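Reorganizing the spices (and what I did with my aunt's recipe cards)

June has been so hot already that I have been doing all my cooking before nine in the morning, standing there in my robe with the back door open, and somewhere in the middle of all that early stirring I decided I could not live one more day with the spice drawer. I say drawer. It was a drawer, and also the shelf over the drawer, and also a shoebox on top of the refrigerator that had come with us through two moves and still had packing tape on one corner.

Some of you have been reading since the apartment days and will remember that I have tried this before. There was the year of the matching tins, which looked so pretty until I put cayenne in the applesauce. Then came the spinning rack from my mother-in-law, which squeaked so badly that the cat would leave the room. I loved that rack for a little while and then I did not, and it lives in the garage holding screws now, where I am told it is very happy.

This time I started on a Monday, right after breakfast, and I took every single thing out. I recommend doing this when you have the house to yourself, as people wander in and ask when the counters will be clear and you will not have a nice answer for them. I opened each jar and smelled it, and if I had to lean in and think about it, out it went. The ground ginger smelled like a cardboard box. The sage smelled like somebody else's attic. I felt bad about the sage for a good ten minutes, as it had been a gift, and then I rinsed out the jar and felt much better.

My neighbor Roscoe Achterberg came by in the middle of it to return a casserole dish and stayed for coffee, as he does. Roscoe keeps his spices in alphabetical order and thinks anything else is foolishness. We went back and forth on this for quite a while. I cook by reaching! If I am making beans I want the cumin and the bay leaves sitting together like old friends, and I don't want to travel from one end of the alphabet to the other with a hot pan going behind me. He ate two of my oatmeal cookies and told me I would regret it.
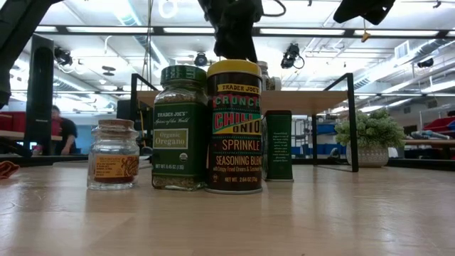
What I finally settled on was sorting by how often I grab a thing, and I wish I had thought of it years ago. The everyday group goes right beside the stove, the once-in-a-while group goes in the drawer, and the holiday baking things go up high where I need the step stool. Oregano was the easiest decision of the whole morning. Ours is the organic one from Trader Joe's, with the dark green cap and the green label, and it goes into so many suppers that it would be silly to put it anywhere I had to look for it. Next to it is the Crunchy Chili Onion seasoning with the yellow lid, which I put on eggs and cottage cheese and, once, on buttered popcorn (do try it). It is the tall one of the bunch, and height turns out to matter a good deal when you are planning a shelf, so measure your tallest container before you do anything else. I also let myself keep the little round jar with the cork in it, the one with the orange-and-cream label and the swirly brown pattern, out where I can see it. A cork stopper isn't as handy as a screw cap when your hands are floury, but I'm so fond of that little thing.

The shelf by the stove is a narrow one from Halero that we had bought for the bathroom and never put up. It was three inches too long for the space, so my husband took the saw to it on Saturday and we had sawdust in the toaster until Sunday night. If you have a spot next to your stove, do keep your jars back from the burners a bit. I used to have mine practically leaning over the big front one, and I think the steam is what turned my garlic powder into a rock. I got the last of it out with a butter knife and some very unladylike language.

Now, the recipe cards. My aunt's cards had been living in that same shoebox under the spices, and they smell wonderful, like every Thanksgiving at once, but a few had gotten stained with something yellow that I am guessing was turmeric. I wiped down the ones I could, put the worst ones in plastic sleeves, and moved the whole lot into a proper tin. There are nearly 700 of them. She wrote things like "bake until it looks right" and "use the good pan," and she had four different cards for the same pound cake, all of them marked BEST. I have been making my way through a few each evening after the dishes are done. So far I've found her chicken and rice (oregano, lots of lemon), a pickle I don't believe anyone should eat, and the tomato gravy I've been trying to get right for ages. I was leaving out the sugar!

A few of you asked about labels after my last pantry post. I don't use a label maker. I write the month I opened a jar on a bit of masking tape and stick it on the bottom, and that has been plenty. For the drawer I laid down a piece of that rubbery shelf liner so the jars don't roll when I pull it open, and I laid them on their sides with the names facing up. It took me 40 minutes to put everything back, not counting the coffee with Roscoe.

The shoebox has gone out with the recycling. I did peel the packing tape off first and I don't know why. Next week I'm going to make the chicken and rice from the card exactly as she wrote it, good pan and all, and I'll type up the recipe for you once I have figured out how much rice is "enough for company."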